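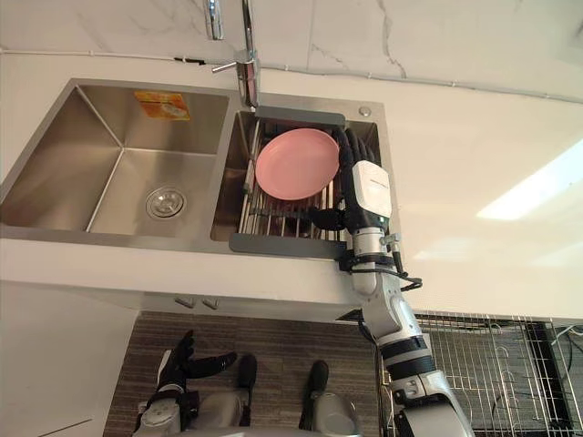
Chapter 6. Writing Rules People Will Follow

I have read a lot of safety rules for robots that work in homes, and I've written plenty of bad ones myself. My worst was a single sentence: "The robot shall handle household items with due care." I was proud of it! Then Asanka Sarkar, who had to test machines against it over at Novance, called me up and asked what "due care" meant for a plate. Was a drop of an inch all right? Was a scrape? I had no answer, and I'd been in the business long enough that I should have had one. So we're going to spend this chapter at the kitchen sink. Take the pink plate lying on the roll-up rack, with the black fingers curled down along its right edge. What would you have to write down so that two strangers, reading your rule in two different labs, would agree on whether that hand is doing its job properly? Keep that in your head as you read. I'll come back to it a few times, and you'll get to try it yourself at the end of Section 6.4.

You already know from Chapter 5 that a standard, a regulation, and a house rule are three separate animals. I won't go over that again, except to say that nearly everything in this chapter is about house rules, the kind a team writes for itself and tapes to the wall. They're the ones you will be asked to write first (probably in your first month on the job, probably with no warning), and they're the ones that get ignored first when they're badly made.

6.1 Start with the log

When I joined the Lemma project in Dikasville, the team had a rulebook and it had an incident log, and as far as I could tell the two had never met. The log had 261 entries. I read them all, over a good many pots of coffee, and 91 of them had to do with cables. Snagged cables, pinched cables, a cable that took a jar of pasta sauce off a shelf with it. The rulebook had one line on cables, in an appendix, and the line said to "inspect as needed."

So my first piece of advice is dull and I stand by it: read your log before you write a word. If you don't have a log, start one today and write your rules next month. Section 6.2 has the form we used, which fits on half a sheet of paper. Please steal it.
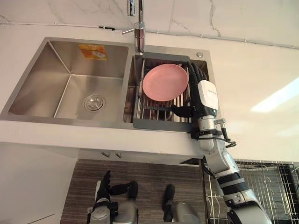
Last modified: February, 4:10 p.m.

6.1.1 Walk the arm

Once you've read the log, go stand next to the machine and do what Sunil Roy taught me to call walking the arm. You begin at the fingertips and move back toward the body, and at every part you ask what it could touch, catch, or knock. Start with the hand, which has hold of the plate. Go on to the wrist, and you come to a black cable looping out to the right before it heads back to the forearm, with a small metal bracket sticking out just above it. I'd stop there for a good while. A loop like that has its own reach, and a clearance rule that measures only from the arm will miss it.

On Lemma we ended up with this wording:

Clearance is measured from the outermost point of the arm, including cables, brackets, and anything the hand is holding.

It took us an embarrassing number of drafts. The last bit, about what the hand is holding, came from Sunil, who pointed out that an arm with a dinner plate in it is a wider arm than one without. I'd left it out of every version until then.

6.1.2 Say what a good grip is

Now for "due care." The trick is to swap the feeling for something a person can check by looking, without asking the engineer who programmed it. Our grip rule for flat dishes reads:

Fingers on one side of the rim, thumb on the other, before any lift begins.
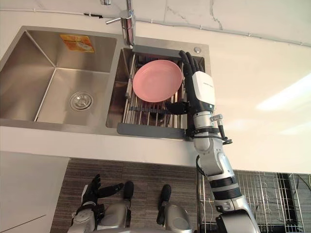 Figure 6.2. Fingers over the rim, thumb underneath, with the plate on the rack.

You can hold the rule in one hand and the figure in the other and tick the parts off. That's all I want from a rule. Mind you, it says nothing about how hard the fingers press, and that was on purpose. Force has its own rule, with its own instrument, and someone standing at the counter can't judge it by eye. If you cram both into one sentence, your tester will check the easy half and sign for the whole thing. I've seen it happen (I've done it, at Tarnska, years ago, and I got the phone call).

You should also write down when the rule stops applying. Ours covers flat dishes with a rim. It does not cover mugs, and when somebody tried to stretch it to a mug we wrote a second rule and left the first one alone. Short rules that each know their own borders are much easier to fix later.

Before you go on

Our test bench ran 2,000 lifts under the grip rule before we let anyone change the wording, and Section 6.2 goes through what we learned from them. For now, pick a chore you do with your own hands every day, something small, and write one rule for it in a single sentence. Give it to a friend and watch them follow it without helping. Bring the sentence and your notes to class, crossed-out drafts included.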